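Sorting Day in the Back Workshop

Every May we give the back workshop a proper going-over, and this year I finally promised to put the results up on the website. It has been a long winter of dropping brackets wherever there was a flat spot (I'm as guilty as anyone!), and by spring you could spend a whole evening looking for one short strip with the right slots in it. Octavio Huenchumán made the coffee, Wálter Taipe brought the labels, and we were at it from breakfast until well past 5.

We had set ourselves 400 pieces as a fair day's work, and the final tally in Wálter's notebook came to 435, which pleased him so much he read it out twice. That's everything from the old Kolberg shelving to the odds and ends left over from the Zisach display stands, and I was sorry to see a few of those go, having bolted most of them together myself.

The green cloth is the same one we've always used for sorting, wrinkles and all. It's kind to the edges of the metal and kind to the table underneath, and a clamp at the corner keeps it from wandering off while you work. The perforated pieces go in a cardboard box, and the flat strips have a blue tray where you can see them without digging. 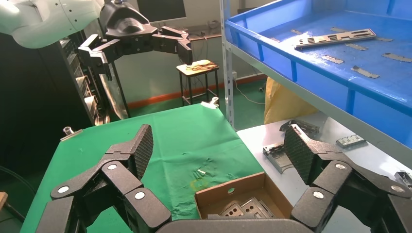
Bent pieces took us the longest, as they always do, and two of us went back and forth for ages over which brackets belonged with the Pärn cabinet and which with the Gudon bench. Octavio had the last word on most of them. If you borrow something from the shelves this summer, please put it back with its own kind, and do come and say hello while you're there!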